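Textile Care and Storage Forum
Thread: Folding printed jerseys for long-term storage

Alleo wrote:
Members are asked to advise on the folding of a basketball jersey with printed lettering. Our present guidance is to fold with the print facing upward, on a padded or cloth-covered surface.

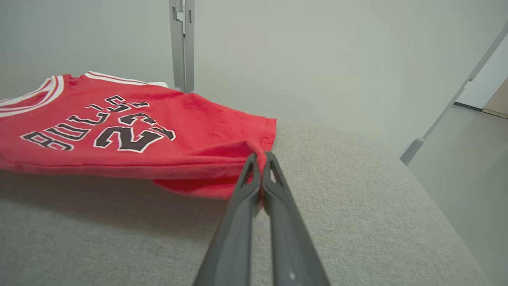
I would add that the folds should avoid the numerals wherever possible. A crease through a thick printed figure is difficult to remove later.

Weerakoon wrote:
I must disagree in part. Avoiding the numerals leaves a bundle too wide for our 30 cm boxes. Two folds, with tissue between the layers, are acceptable.

Alleo wrote:
Tissue is acceptable if it is acid-free. The striped trim also requires attention — it should lie flat along the outer border and not be tucked under. 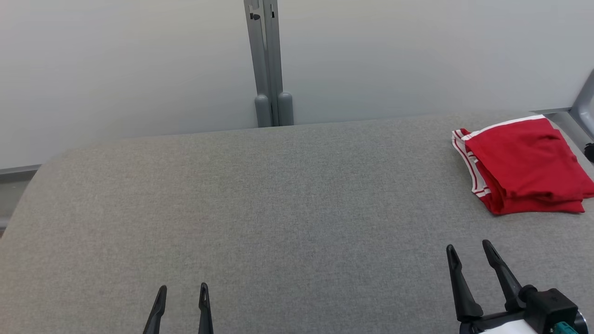
A compact bundle is convenient for the shelf, but the lower layers should be eased out before boxing. Pressed edges become permanent.

Prostitz wrote:
Rolling is preferable. We hold 76 garments on tubes at present.

Weerakoon wrote:
Rolling bends the whole print. I cannot recommend it for heavy lettering.

Alleo wrote:
The guidance will be reviewed in July. Please submit box measurements before then.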